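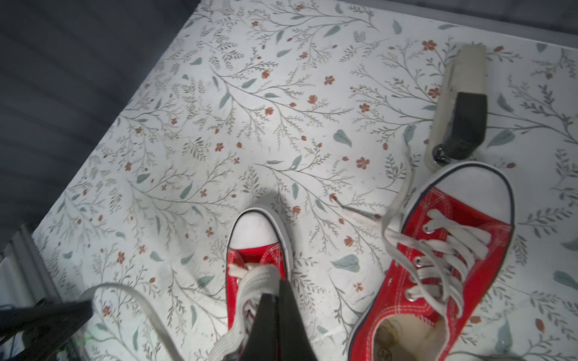

**Do you need to take the laces all the way out to put warm insoles in canvas sneakers?**

Loosening them down to the second eyelet from the toe is enough for most low-tops. Take them out completely only if you want to wash the shoes or the laces, or if the lace has gotten so uneven that you'd be starting over anyway.

I get asked that one more than anything else, so I'm putting it first. The rest of this page is the whole routine the way I do it every fall, when I refuse to give up my red canvas low-tops and my feet start complaining about it. I got this way from living in Linov, where August is lovely and then one morning you step outside and your toes go numb at the bus stop. Canvas has no insulation at all. A fleece insole won't turn a sneaker into a boot, but it buys me six or seven more weeks, and I love those weeks!

## What you'll need

- Your sneakers (mine are a 38)
- A pair of fleece insoles, same size or one size up
- Sharp scissors, and I mean sharp, kitchen scissors will chew the fleece
- A pencil or a washable marker
- A soft toothbrush and a bit of dish soap
- Something over the table, whatever you don't mind getting grit on

The insoles I use are fuzzy orange-yellow ones, Ostov brand, from the rack by the register at Diekmann. They come in gray too but I can never find the gray in the back of my closet. I've also had a pair of the Semus ones, flatter and cheaper, and they were fine for one winter before the pile went bald under the ball of my foot.

## Open the shoe up

Untie both shoes. Then start at the top and pull slack through each eyelet with a fingertip, working down toward the toe, one crossing at a time. Please don't grab the two ends and yank the sides apart. I did that for years and it just makes the bottom crossing tighter, and then it's a little knot of misery down there where your fingers don't fit.

Once it's loose, lay the long ends out to the sides where you can see them. Flat laces love to twist, and if you leave them heaped on the tongue they'll be twisted when you come back to them.

Now pull the tongue forward. Reach in and feel along both sides of it. On some canvas shoes the tongue is stitched to the upper partway up, on others it's only attached at the bottom, and the second kind slides off to one side the minute you add anything thick underneath. Good to know before you start.

## Check what's already in there

Some sneakers have a removable insole and some have one glued down hard, and you can't always tell by looking. Lift at the heel with a fingernail. If it comes up without a fight, take it out and you'll have a lot more room for the fleece. If it's glued, leave it alone! Cristóvão Macedo, my downstairs neighbor, peeled a glued one out of his favorite gray pair and was left walking on a lumpy strip of dried adhesive, and the fleece did not hide it.

While you're in there, shake the shoe out over the trash and give the inside a wipe with a barely damp cloth. Let it air until it feels dry when you press the back of your hand against the heel. I do this part at night and pick up again in the morning.

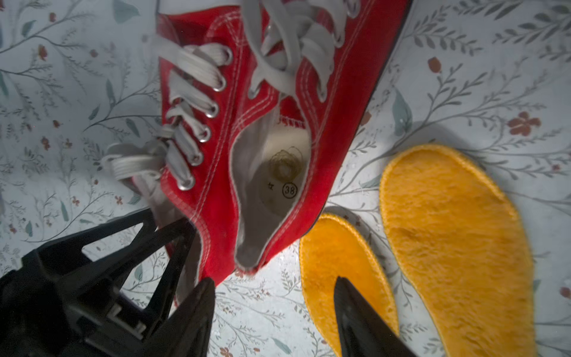 If your size mark is still readable, go by that when you buy, but don't trust the size on the insole package to match it. My current pair said 38 and measured 237 mm from heel to toe, and the inside of my shoe is a touch shorter than that. So you measure. The easiest way is to use whatever insole came out of the shoe as a pattern. If nothing came out, trace your foot on paper in the socks you'd really wear, cut that out, slide it into the shoe, and trim the paper until it lies flat with no curl at the toe. The paper costs nothing and you can mess it up as many times as you like.

## Trim the insoles

1. Put your pattern on the smooth side of the insole, not the fluffy side. Remember that flips left and right, so turn the pattern over too.
2. Line everything up at the heel. All the trimming happens at the toe.
3. Draw your line, then cut just outside it. I take off 3 mm at a time and try it in the shoe in between.
4. Cut the second insole from the first one, backs together, so they come out the same.
5. Rub your thumb along the cut edge over the trash can. A lot of fluff comes off the first time and then it stops.

If your insoles have a stitched rim, cutting through it means the stitching can unravel at the toe. A line of fabric glue along the cut takes care of it. Hanna Duda (she taught me to sew, back when I was hemming curtains with staples) does a quick blanket stitch by hand instead and hers look much nicer than mine, but it takes her a whole evening and I have the patience of a toddler.

## Getting them in

Fold the insole gently lengthwise, like a taco, fleece on the inside, and slide it toe first as far as it'll go. Let it open up. Then put your hand in flat and push the toe end forward while you hold the heel end down with your thumb. Fleece grabs at canvas, so it never glides in on the first go and you'll need to wiggle it.

Things to check before you lace anything:

- No fold under the toes. Slide a finger right up into the toe cap and feel for it.
- The heel end sits down in the cup and doesn't climb up the back.
- The tongue is on top of everything and straight.

Then put your foot in with the laces still loose and stand up. Stand up for real, with your weight on it. If your heel lifts out of the back of the shoe, the insole is too thick for a low-top and lacing tighter won't save you. Mine are 5 mm at the thickest and that's my limit.

## Clean the laces while you're at it

This is optional and I skip it every other year. White laces on red canvas go a sort of sad oatmeal color, and it's so gradual that you don't notice until you see a new pair next to them.

If you do want them clean, pull them all the way out, drop them in a bowl with warm water and a squirt of dish soap, and leave them for an hour. Scrub the dirtiest bit, usually where the bow goes, with the toothbrush. Rinse until the water is clear, squeeze them in a towel and hang them over a doorknob. I've also tossed them in a mesh bag with the regular laundry, and that works too, but keep the spin low (mine goes down to 400) or the tips get mashed.

Don't wash laces with the red shoes. Just don't. I have pink ones in a drawer.

## Lacing back up

With the fleece in there your foot sits higher, and that changes how much lace you have left over at the top. So I lace a bit differently in winter.

Start at the pair of eyelets nearest the toe. Feed the lace straight across so that both ends come out the same way, then pull the ends up together and compare them. Even them up now, when it takes two seconds. Crisscross your way up from there, and at each crossing run the lace between your finger and thumb to flatten it before you pull it snug. Snug at the bottom two crossings should still be pretty easy. I leave those looser than I do in summer so my toes have some air around them, since cramped toes are cold toes no matter what they're standing on.
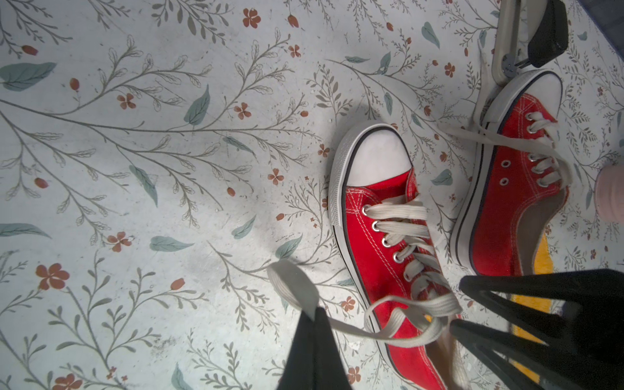 *Red low-tops with the laces still untied.*

From the middle on up you can pull a little firmer. If the tongue drifts, check whether yours has a loop or a pair of slits in the center. Plenty of them do and people just never use it. If there isn't one, you can stitch a short piece of ribbon across the tongue for the lace to pass under. Four or five stitches at each end holds fine.

If you've run out of lace at the top, skip the last pair of eyelets and tie at the next one down. If you have way too much, tie the bow with bigger loops or tuck the ends under the crossings. Please don't cut the lace, the tip is the only thing keeping it from fraying and you'll want the length back in spring.

## The first few days

Wear them around the house one evening before you take them out. The fleece packs down a bit with wear and the laces that felt perfect will feel sloppy, so expect to snug them up again on the second or third day.

Take the insoles out to air whenever your feet have been sweaty or you've walked through slush. Stand them up against a wall, away from the radiator. Heat straight on them made the backing on my Semus pair go stiff and curl up at the edges, and I never got them flat again.

To clean them, brush the fleece with the dry toothbrush first, then dab with soapy water and blot. I wouldn't put them in the machine. And if the pile gets matted, brush it against the grain once it's completely dry and most of the fluff will come back up.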